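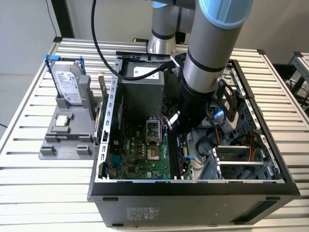

**Lillano Refurbished Computers · Desktop Bench Team**

# Mukmont Tower, Bare-Board Edition

If you like to pick your own processor (and plenty of our customers do!), the Mukmont Tower is the one we'd steer you toward. It's a good solid black desktop case with the power supply, motherboard and drive cage already in place, and the processor socket left empty for whatever chip you have waiting in a drawer at home. We've been selling these to schools, repair shops and weekend tinkerers for a good while now, and they keep coming back for another, so we must be doing something right.

The front is plain matte black with small vents, nothing flashy, and it looks perfectly at home under a desk or on a shelf in a back office. Take off the side panel and lay the tower down, and you have the whole board facing up at you, with the socket and the memory slots close together and plenty of light getting in. It's a very pleasant machine to work on, especially if your hands are on the large side like mine.

## What comes with it

- Mukmont tower case with side panel and screws
- Power supply, fitted and tested on our bench
- Motherboard with an empty processor socket and metal retention bracket
- Metal drive cage
- One expansion card, already installed
- Power cord and a printed card listing the processors that fit

Processor, cooler, memory and drives are sold separately. If you'd like us to match a set for you, put a note in the order box and we'll write back with what we have on the shelf that week.

## A few words on the socket

Please be gentle with it. The pins are in the socket itself, and they bend if you so much as look at them wrong. Open the retention bracket all the way, line up the notches on your processor, and lower it straight down with no sliding and no pushing. Once it's sitting flat you can close the bracket, and yes, the lever takes a bit more force than feels right the first time. We ship every tower with a plastic cover over the socket, and we ask that you hang on to it, as we can't take a board back without one.

Memory goes in after the processor. Push the latches open first, then press the stick down evenly until they click shut. If your cooler is one of the wide ones, try it for fit before you put any paste on (I learned that one the messy way, and so did my shirt).

## Shipping and packing

Each tower weighs 13 pounds packed and travels in a double-wall box with foam at the corners. We ship from our Vergara warehouse, and orders of 40 or more go out on a pallet, so do tell us if you don't have a loading dock and we'll ask for a truck with a lift gate.

## Price and warranty

The Bare-Board Edition is $63, with a one-year warranty on the power supply and the board. Bent pins aren't covered, I'm sorry to say, though we'll gladly look at a photo and tell you whether it can be saved. Schools buying for a classroom can ask for our Starkent price list, which also covers keyboards, monitors and those handy little antistatic wrist straps.

We set aside 1,000 towers for this edition, and once those are gone the next batch is planned for April. If you'd like to be told when it's in, leave your email address at checkout or drop us a line.

*Price and stock last checked 10/2/23*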